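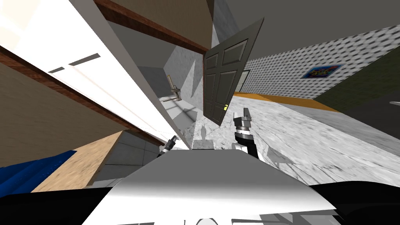

Simulator view, at the dark door with the yellow handle.

5 min read

I have spent the last stretch of evenings comparing two arm controllers in the house simulator, and I said in September that I would write it up when I had numbers I trusted. I have them now, more or less.

The two controllers are Stuvard, which I have used for a long time, and Lalach, which Jinlong Song has been asking me to try. Both drive the same simulated robot with the same pair of two-finger grippers. The job is also the same: get up to a door, put one gripper on the handle, and move the door without the base bumping into anything. I picked doors for the test. Drawers are easy for both of them and mugs on tables have been done to death.

Stuvard plans the whole arm path first and then follows it. If the base ends up a little off from where the plan expected, it stops and plans again. Lalach corrects as it goes, using the camera on the robot. On paper I expected Lalach to win easily, and on reach it did. I ran 140 attempts, split evenly, with the same start positions for each. Stuvard got the door moving in 29 of its runs. Lalach managed 38. Neither number is great, but the starts were hard ones and I left them hard on purpose.

The gap between them was mostly about the handle. It is small, and from a lot of the start positions it shows up as a few pixels. Stuvard would take its one good look, plan, and arrive with the fingers just beside it. Lalach would get close and shift over.

Where Lalach did worse was in tight places.
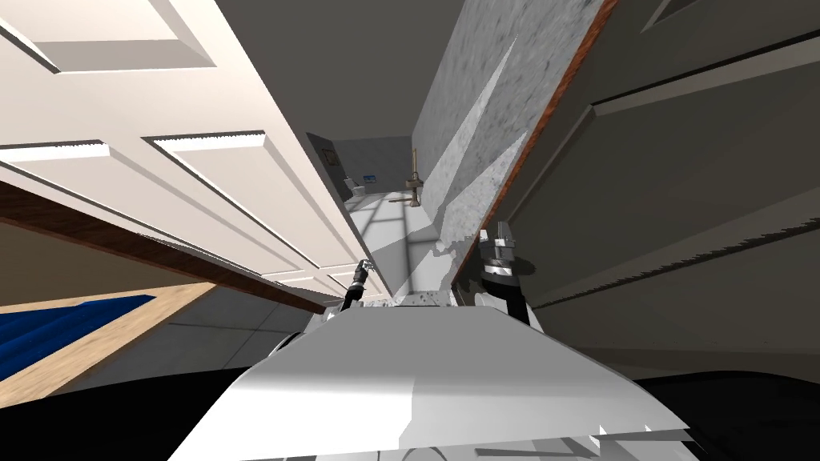
The narrow gap, looking through toward the bathroom.

With a door panel on one side and a big flat surface on the other, there isn't much room for two arms. Lalach kept the free arm wherever it happened to be -- usually out to the side -- and then clipped something with it on the way in. Stuvard tucks the free arm because I told it to years ago and the setting stuck. I added the same rule to Lalach afterward and the clipping mostly went away, but those runs are not in the numbers above. It didn't seem fair to fix one side halfway through.

A few notes for anyone setting up the same thing:

The camera tilt matters more than I thought. When the view leans hard, the door edges come in as long diagonals, and Stuvard's door finder expects something close to upright. I had to rotate the picture before passing it in. Lalach didn't care.

The camera also picks up the top of the robot's own body, a wide white area at the bottom of the picture. Mask it out. I lost two evenings to Stuvard treating it as part of a wall.

Planning time for Stuvard averaged 630 milliseconds per replan on my machine. That is fine once. It is not fine when it replans six times in a row in a doorway.

Dymphna Moynihan asked in the comments last time whether I would try the wider Inskip fingers. I have the model loaded but haven't run it yet. My guess is they help on the handle and hurt in the gap.

For now I am staying with Stuvard for anything narrow and using Lalach for open rooms. Jinlong thinks I should just switch over and tune it properly, and he may be right. I'll rerun the set with the tucked arm first. If you want my start positions, leave a comment and I will send them.

Recent posts

Mounting a wrist camera without blocking the fingers
Skurkeo gamepad mapping, second try
Libor Havlíček on cheap force sensors
Why my drawer test was too easy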